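Pilside hand gripper: setup and care FAQ

Updated April 2020. Maintained by Kgomotso Mahlangu for everyone who checks out a Pilside at the Tudorwood shop. If your question is missing, write it in the tool log and it will be added.

What does this page cover?

The hand-held Pilside gripper, its two fingers, the trigger linkage and the camera above the fingers. The arm in the Pretorius cell uses the same fingers but has its own mount and its own page. Do not use the trigger settings from this page on the arm.

Who can open the tool?

Anyone who has done the short bench session with Delia Avram can change fingers and clean the camera. Opening the trigger housing is for Delia or Mandla Chauke. There is a spring inside that comes out fast, and the last one went behind the parts rack and stayed there.

How often do the fingers get changed?

Every 3,000 squeezes, or sooner if a tip is chipped or has gone shiny. The counter on the grip shows squeezes since the last reset. Change both fingers together. One new finger and one worn finger will meet slightly off center, and you will spend longer chasing that than you would have spent on the second finger.

How do I change them?

Switch the tool off and take the battery out. Open the fingers all the way. Back out the mounting screws at the base of each finger, starting with the left, and pull the finger straight off. Wipe the mount with a dry cloth. Push the new finger on until it seats, start every screw by hand, then tighten each a little at a time. Stop when the screw is snug. The fingers are plastic and the holes strip easily.

When both are on, close the fingers slowly by hand before the battery goes back in. The faces should meet flat along their full height. If they touch at the top first, loosen the base screws, hold the fingers closed, and tighten again.

Reset the counter afterward. Hold the two side buttons until it reads zero, then write the date and your name in the log.

Which screws do I use?

The ones in the tray marked Pilside. The tray beside it holds arm screws, which have the same head and are longer. A long screw will go in, feel right, and bottom out before it clamps anything. If a finger still wobbles with the screws tight, check for this first.

One finger closes later than the other. What is wrong?

Usually dust in the slide. We store these tools near the sanding area and fine dust packs into the rail. Blow it out with the hand bulb, work the trigger a few times, and blow it out again. Do not use the shop air line. Lesego Shabalala lost a seal that way and the tool was out for two weeks waiting on the part.

If cleaning makes no difference, look at the linkage through the slot in the grip. Both links should move as soon as you pull. A link that hangs back has a worn pin, and the tool goes on Mandla's shelf with a note on it.

Should I oil the slide?

No. It runs dry. Oil holds dust, and it also ends up on the fingertips and then on whatever you pick up.

How do I check the trigger calibration?

Every 14 days, and after any finger change. Open and close the fingers fully with the tool plugged in at the bench. The screen should read 0 closed and 200 fully open. A reading a point or two off is fine. Anything more, run the calibration from the menu: close, confirm, open, confirm. Let go of the trigger gently for the open step. If you let it snap back, the tool records the bounce and the open number comes out too high.

The number drifts while I hold the trigger still.

Check the cable where it enters the grip. It gets bent there when people wrap it around the handle. Coil it loose and hang it on the hook. If wiggling the cable makes the number jump, the cable needs replacing. Spares are in the Amance box, second drawer.

How do I clean the camera?

Bulb first, to get grit off. Then one pass with a clean lens cloth. Do not use the blue shop towels, and do not breathe on the lens in the cold room. If there is glue or finish on the glass, leave it and hand the tool to Delia.

The camera moved. Can I just push it back?

You can, but the tool then has to go through the camera check before anyone uses it. The bracket has one clamp screw and it does slip if the tool is set down hard on its back. Loosen the clamp, turn the camera until the view is right (see the last answer), and tighten. Zanele Le Roux has put a paint line across the bracket and the camera body on every tool. If the line is broken, the camera has moved, even if the picture looks all right to you.

How long does the battery last?

A full charge covers a normal shift. Take the battery out if the tool will sit for more than a night. Any battery that has gone 28 days without a charge gets a full charge and a bench test before it goes back on the rack.

The tool beeps twice and stops.

Two beeps means the camera and the trigger have lost sync. Switch off, count to ten, switch on with the fingers open and your hand off the trigger. If it beeps again on the next try, note the time in the log and take another tool.

Can I put tape or rubber on the tips?

Please don't. It changes the closed position, leaves glue on the faces, and sooner or later comes off on the work. If a part slips, tell Kgomotso what it is and what it is made of. There are softer tips in stock that fit without any changes.

What should the camera see when everything is set up right?
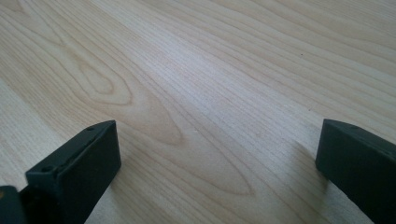

Check the view after every finger change and any time the paint line on the bracket is broken. Set the live view to full size, open the fingers, and hold the tool low over a clear, flat surface with nothing between the tips. A finger should come in from the bottom on each side with an open gap between them, and the tips should be clear enough that you can find the small round holes along their top edges. On pale wood like this the grain makes a good focus target, and you want to be able to follow the fine lines right up into the top right corner. Soft shadows next to the fingers are normal. If you see a dark dot, such as the tiny one toward the upper right, slide the tool sideways and watch it. A mark on the wood moves with the grain. A mark that stays in one place is on the lens, so clean the glass and look again before you sign the log.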